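Drestasura Divided Parts Box

Corrugated cardboard box with partition dividers for wires, leads and small parts. The dividers form separate compartments, so short lengths don't end up in one heap at the bottom. Sits flat on a bench or tabletop.

Loose wire can stand upright in a compartment – bundle it by color or leave it mixed. The flaps fold out of the way while you work.
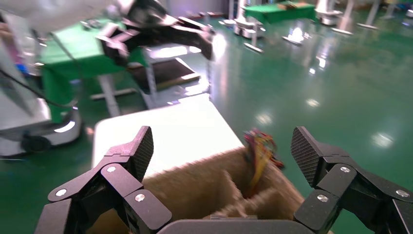
Details

Material: brown corrugated cardboard
Dividers: cardboard, supplied flat, slot together by hand
Layout: 12 compartments as standard, other layouts on request
Sold in: packs of 5 or cartons of 100
Item code: Barros 700

Spare divider sets are sold separately – order by item code. Keep dry. Store unused boxes flat. Cartons of 100 ship from the Ornine warehouse.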